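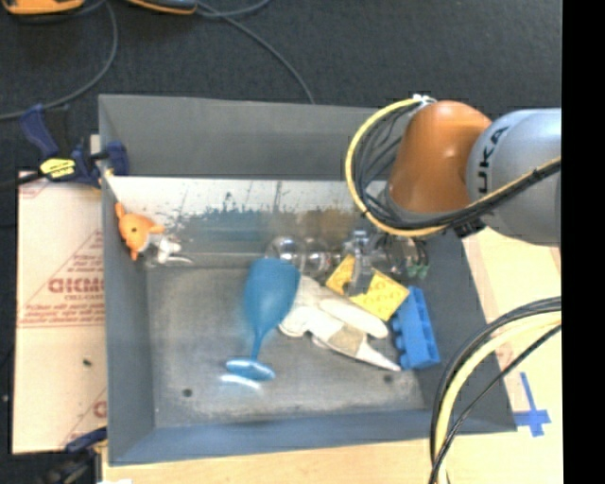

Talks > Lab meetings > Bin picking > Speaker notes

Two grippers, one bin: notes for the talk
Speaker: Dean Horrocks
6/5/18

Opening

Say who I am and what the project is called (Pilura). Keep it short. Most of the room knows the arm already.

The question we started with: if you can only afford one gripper for mixed small items, which one do you buy? We had 2 on the bench, the Drevum and the Tunstall. Both are two-finger parallel grippers. The Drevum has narrow hard fingers. The Tunstall has wider fingers with a rubber face and opens further.

Setup

Same arm, same bin, same controller settings for both. The bin is clamped to the table. I want to spend a minute on that, since the first week of data was thrown out when the bin crept toward the arm during the runs. It has been clamped ever since.

Tape marks on the table give us a quick check by eye that nothing has moved. After each gripper swap we run the calibration again and touch off on the bin floor.

Cabling: the loops at the wrist need slack. Too little and the last joint stops short, too much and the loop catches the bin wall. Swap time was mostly cable time — I should have planned for that.

Objects

Mixed on purpose. Soft toy, hard toy, building blocks, a blue wine glass, clear things. The blocks are the easy ones until they end up against a wall. The glass is lying down for most runs, so the choice is bowl or stem. Clear objects are there for the cameras more than for the fingers.

Results

4,000 grasp attempts in total, split evenly between the grippers.

Tunstall: 88 percent picked and held until release. Drevum was lower overall, but the gap is nearly all soft toys. The narrow fingers pinch a fold of fabric and it slides out during the lift.

Against the walls it goes the other way. The Drevum gets down between a block and the side of the bin. The Tunstall fingers are too thick and touch the wall first, then the force limit trips. We logged those as failures even when the block was left standing where it was.

Wine glass: both do better on the stem than on the bowl. Pause here, someone will ask about grip force. Answer: same limit on both, set low enough for the glass and left there.

Cameras

We tried 2 mounting positions, fixed overhead and on the wrist. Overhead sees the whole bin but the arm blocks part of it on the way in. Wrist view is better close up and worse for choosing what to pick first. Both struggle with clear objects. The depth image has holes where they are, or it reads the bin floor behind them. Glare on the floor of the bin causes some of the same trouble. Matte paint is on the list for May.

What I would buy

The Tunstall, if the items are mostly soft or loose in the middle. The Drevum, if there are a lot of hard parts and the bin is tight. Fultovton has mostly hard parts, so they are getting the Drevum.

Don't get drawn into suction. We didn't test it.

Backup slides

Force traces for the wall contacts. Calibration error before and after each swap. Table of failures by object — skip unless asked.

Related talks
Clamping and fixturing for small cells
Wrist cable routing, part two
Depth cameras and clear plastic
Fultovton site visit notes

Contact the Pilura group | Back to top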